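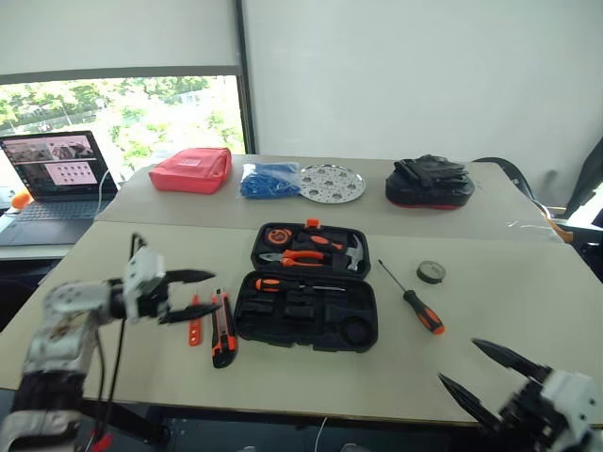
1/ Toolbox day. I have claimed both tables, end to end, and if anyone wants to eat lunch in here they can do it standing.

2/ Background for new followers (hello, all 5 of you). The household tools have lived in a carrier bag since we moved in. Every job begins with tipping the bag onto the floor and ends with me using a butter knife.

3/ So in September I bought a proper box. Black plastic, orange latch, a moulded slot for each thing. It's a Kidader, a name I'd never come across before and which I now say aloud far more than I'd like.

4/ The lid is the clever bit. Tape measure top left, pliers lying underneath, little claw hammer on the right. Stand it up and they're all on show, like a very modest museum.

5/ The hammer is small. I want to be clear about that. It is a hammer for picture hooks and for feeling capable. If you need to knock through a wall, ring somebody else.

6/ The rule for today is that if it hasn't got a slot, it has to make a case for itself. The back table is where things wait to be heard.

7/ First up, the coral-red zip pouch. Lovely colour. I have owned it for years and it has held, at various times, foreign coins, fuses, and a key to a flat in Prallonmont that I gave up in 2,000-and-something. It stays. It can have the fuses back.

8/ Next, the blue stuff in the clear plastic bag. Keeping it in the bag. I know what happens when you let blue stuff out of the bag.

9/ The round metal plate with all the holes in it. Silver, handsome, completely unexplained. I asked the family group chat and got three confident answers, one of which was "colander".

10/ Update: someone has suggested it belongs to a sander. We don't own a sander. We have never owned a sander. I am now looking at sanders.

11/ Sanders are expensive. Plate goes in the "ask again at Christmas" pile, which is also where the last one went. Wait. Was there a last one?

12/ Gloves. Black pair, currently sprawled on top of the black case with the red rim as if they'd done a full shift. They have not. I bought them at Farooqui's on the corner to prune one rose, and the rose won.

13/ The case they're lying on is a separate argument and I'm not having it today.

14/ Laptop is open at the far end because I told myself I'd make an inventory as I went. It's got as far as the title, "Tools", and I changed the font twice.

15/ Blind's pulled down over the top of the window, so I get the trees but am spared the full brightness of a day I could be spending outdoors. Good blind. Best thing we've put up, and I say that as the person who put it up with a butter knife.

16/ A few people asking whether a ready-filled box is worth it or whether you should buy things one at a time. One at a time is better. You get nicer pliers. You also get a carrier bag, because you never do buy the box.

17/ Someone else says the Gralelent ones have deeper slots. I'm sure they do. I've made my choice and I'll be defending it unreasonably for years.

18/ Still to deal with: the crumpled sheet of clear plastic at the right-hand end. It's rubbish. I know it's rubbish. But it's quite a big piece, and you never know when you'll be painting something.

19/ (I have not painted anything since we got here.)

20/ Tea first – then the plastic sheet. If you've got a metal plate just like mine and know what it does, replies are open. Colander people, I've heard you.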